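Training Hours

12/11/2023

14 shares | 2 comments

The ad said no experience needed, and that should have told me something. Navitz wanted people with steady hands to teach two robot arms how to tidy a table. I had been let go from the frame shop in October and my hands were as steady as they were going to get.

The woman who trained me took ten minutes over it. You hold the two handles, she said, and whatever you do, the arms do. You pick up the pen. You pick up the orange case. You put one in the other and let go of everything. Then you set it all out again, a little differently, and press the pedal.

"And it learns," I said.

"It learns from you."

I asked how she knew. She said there was a chart.

The target for the shift was 135 good ones. A good one was any run you didn't throw out, and you decided that yourself, by pressing the pedal twice or not. I pointed out that this was a strange way to measure anything. She said most people got used to it.

The case was the trouble. The pen at least was a stick, and it stayed a stick. The case was soft and slid around and closed up whenever the left arm so much as leaned on it. I would get the one gripper on the end of it and bring the other across, and the mouth would fold shut – every time, like somebody who has decided not to hear you. I found that if I waited a second and breathed out, it went better. So now somewhere in the data there is a man waiting a second and breathing out, and I suppose the arms will do that too, in a warehouse in Gurnby, for no reason they could give.

By the second week I had 493 runs under my login. They let me watch it try on its own. It reached for the pen, stopped over it, waited its second, and closed on the bare table. Then it carried nothing over to the case, with great care, and let go.

"See that?" the woman said. "That's your wrist."

It was my wrist. I didn't like it. I have a way of turning my hand over a bit too far at the end, from years of setting glass, and there it was on the end of a machine that had never set any glass.

"It missed the pen," I said.

"The approach was very good."

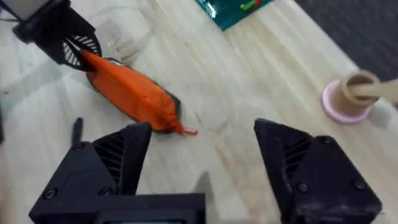
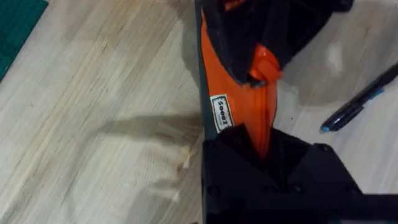
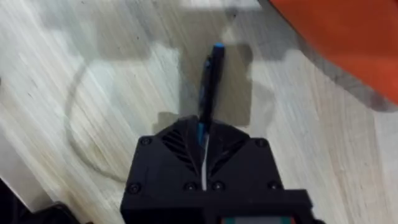
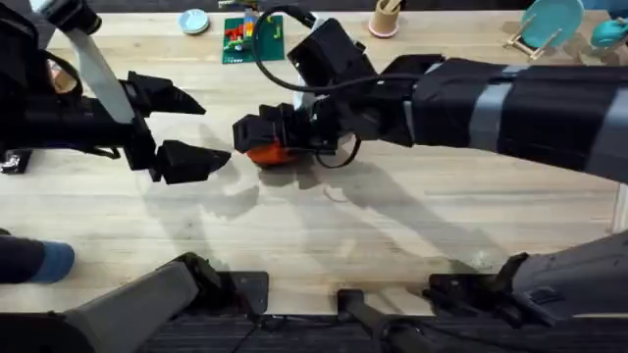

Photos: Poulain workroom, courtesy of Navitz

I went back to my chair. Three more weeks, she said, and it would have the hang of it. The man before me had been told three weeks as well – he had written it in pencil on the underside of the handle rest, with a date, and then written it again below with a different one.

I laid out the pen and the case. I turned the pen so it pointed the other way, because they like variety. I put my hands in the handles and the arms came up on either side of the table and hung there.

I thought about doing one badly on purpose. Turn the wrist the wrong way, drop the pen from too high, and keep it. One in all those hundreds. I wanted to know if it would show up on the chart.

I did it. I looked at the pedal for a while and pressed it once.

She came by at the end of the shift with the numbers and said it had been my best day so far.

Share this story: 14

More fiction
The Preltholm Ferry
Two Keys for One Door
What the Surveyor Left
A Room Over the Bakery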